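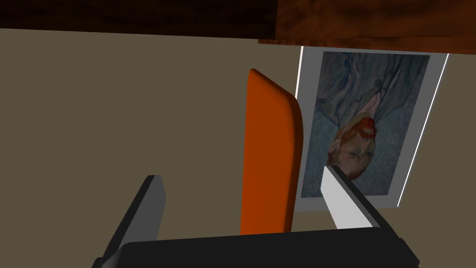 What is a picture mat for?
A mat holds a work on paper away from the glass of its frame and gives it a plain border. How much protection it adds beyond that depends on the board, the glass and the room, and is often overstated by sellers.

Picture mat

A picture mat (in British use, a mount) is a sheet of board with a window cut in it, placed over a print, drawing, watercolor or photograph before framing. The window is usually cut with a slanted edge, called the bevel, which shows the core of the board as a thin line around the image. Oil paintings on canvas are rarely matted, as they are normally framed without glass.

Purpose

The practical case for the mat is simple. Paper pressed against glass can stick to it when moisture collects inside the frame, and some photographs stick badly enough that they can't be removed without damage. A mat leaves an air gap. A spacer hidden under the lip of the frame does the same job, a point that framing guides tend to pass over quickly.

The visual case is harder to pin down. Mats are said to "rest the eye" or "focus attention" on the work, and both phrases are repeated in trade literature with little to back them up. What can be said is that buyers are used to seeing prints matted, and that a small work in a wide mat fills more wall and costs more to frame.

Materials

Cheap mat board is made from wood pulp and may contain lignin and acids. As it ages the bevel turns yellow or brown, and a stain known as mat burn can form on the paper where it touches the cut edge. Better boards are made from cotton fiber or from purified wood pulp.

The labels are less helpful than they look. "Acid-free" describes the board's chemistry when it was made and says little about how it will behave decades later. Many boards sold under that name have an alkaline filler added to untreated pulp, and the filler is used up over time. "Museum quality" has no single agreed meaning in the retail trade. The framing supplier Kaltalex sold a board called Turside as "permanent" until the framer Ultan Ó Dubhghaill asked to see the aging tests. The word was later dropped from the packaging, and no tests were published.

Proportions

Many handbooks advise making the bottom border wider than the other three, a practice called bottom weighting. The usual explanation is that an image placed at the exact center appears to sink. Other accounts trace the habit to pictures hung high on the wall and viewed from below, or to frames whose lower edge was hidden by furniture. None of these is well documented.

Leandro Rivadeneira, a print dealer, compared 127 framed prints from his own stock and found that 35 had a wider bottom border. He took this as a sign that the rule is taught more often than it is followed. The sample came from one shop and proves little either way.

Hinging

The work is normally attached to a backing board with small paper hinges and wheat starch paste, so that it hangs freely behind the window. Pressure-sensitive tape is quicker and is widely sold as removable. Old tape often leaves residue, and claims that a newer adhesive will come away cleanly are best treated as untested until it has had time to age.

See also: Picture frame; Glazing; Passe-partout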